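Arm money, again

18th August

Quick one tonight, well, meant to be. Spreadsheet has been open since tea and I've had enough of looking at it.

So. The budget for the door project. I said in June I would write down what we were spending and why, and then didn't, so this is me catching up. If you only want the pictures, scroll down.

Where we were: two people, one shed, one grant from Tukville that has to be spent on "equipment or services", and a plan to teach a two-armed robot to get through ordinary doors in an ordinary house. No robot. That was the plan for the first stretch, no robot, all simulation, then buy once we know what we need. Wanpen's idea, and I moaned about it for a week. Wanpen Rojanasak is the other half of this by the way, for anyone new. She does the control side, I do the bits with invoices.

What I wanted was to buy the arms straight off. Stoson had a pair going, ex-demo, decent reach, and I'd got as far as asking about delivery. Two problems. First one is the gripper that comes with it, plain parallel jaws, opening width fixed by the fingers you order, and you have to say which fingers when you order. We didn't know. Narrow ones fine for a spoon handle, useless on a big round knob. Wide ones the other way about. You can change them after but it's a new set, plus the mounting plate, plus somebody's time to fit it. Second one is the base. Stoson sell the arms, not the thing the arms stand on. I had put that down as "trolley". Wanpen crossed it out and wrote a question mark and she was right to.

Kyriakidis do a whole body, arms on, base on, one box. Lovely. Way over. We asked about hire and they do it by the month, with a deposit, and the minimum term is longer than our grant. I did the sums three different ways and it never came in under. Might go back to them next year if there is a next year.

So simulation, fine. Costs so far:

Workstation, 1749. Second hand, from Baltia, came with a dent in the side and a graphics card that's better than the one on the listing, so I'm not complaining.
Desk lamp, extension leads, a new chair as the old one finally went. 60 the lot.
Software, nothing, all the free stuff.
Electricity, haven't worked it out. Should do. Will be more than I think.

And 3000 ringfenced for the hardware deposit, not to be touched, I've moved it into its own account so I don't get ideas.

What we've got out of it is a list, which sounds like poor value for a workstation but I reckon it's the best thing we've done. A list of what to ask for when we do order. Bits of it, in no order:

Finger width. Going wide, with a pad that can be swapped. Every time we ran the narrow ones on the round knobs they slid off, and I'd have bought narrow.

Wrist. Needs to roll further than I assumed. A knob you turn by rolling the wrist, and if the wrist runs out of travel halfway the whole arm has to swing round to make up for it, and then the elbow hits the worktop. Cheaper Stoson wrist is out on that alone. That's an extra cost and I've put it in.

Reach low down. Hadn't thought about the bottom of a door at all. If it's stiff or it's caught on the threshold you may want to push low as well as turn high, and the arm on the Stoson spec sheet only gets down there if the body leans. So either a lifting column or a longer arm. Column is dearer. Still arguing.

Cameras. One on the head isn't enough, the arm gets in the way of it at exactly the wrong moment. One on each wrist as well. Not a big cost but the cabling is, and it has to be ordered with the arms or you're paying twice.

Spares. 11 lines on the spares quote and I've struck out most of them. Keeping finger pads, a wrist cable, the emergency stop. Everything else we wait and see.

Insurance!! Nearly forgot. The shed policy doesn't cover anything that moves by itself. Ringing them Monday.

Dates. The order has to be placed before the grant closes, not delivered before, I checked teh wording twice. Stoson's lead time is long, so we order at the last sensible moment and go on simulating while it's built. Wanpen wants another round on the double doors before we sign anything, since those are where the two arms get in each other's way, and if the shoulders need to be further apart that's a different frame and a different price. Fair enough. I've given it a fortnight.

Things I'd do differently: ask for the quote with everything itemised at the start. Had to go back to Stoson again and again for prices on single parts and they've been patient about it but you can tell.

Right, pictures. Both out of the simulator, the kitchen one we keep going back to.

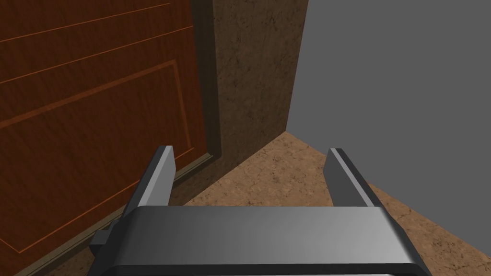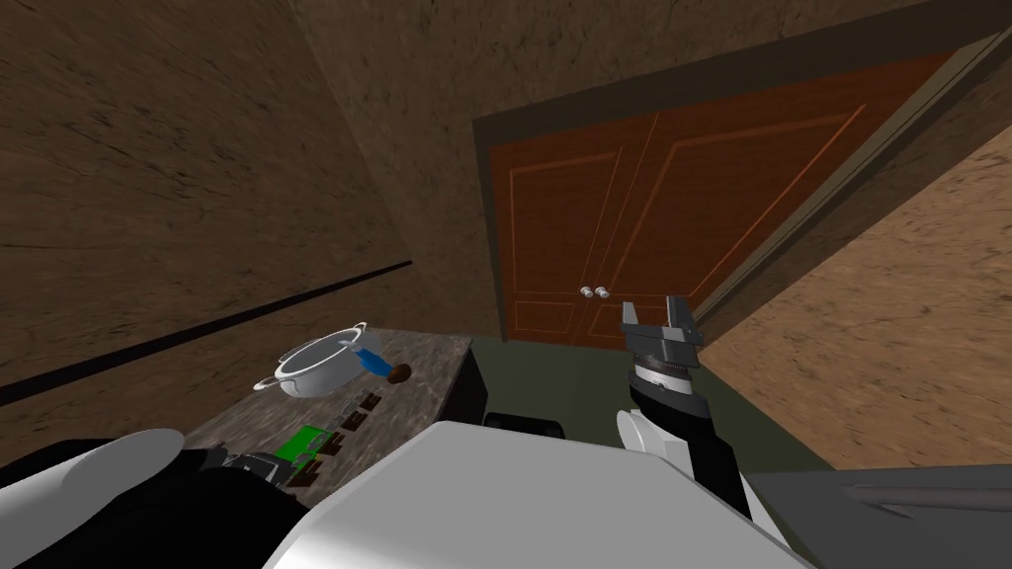
Simulator views, gripper open in both. First is low down by the foot of the door, second has the double door and the worktop.

Comments are on again, I'd turned them off by accident. If anyone has bought a lifting column second hand and lived to tell the tale please shout, I've seen two advertised and niether seller will say how old they are.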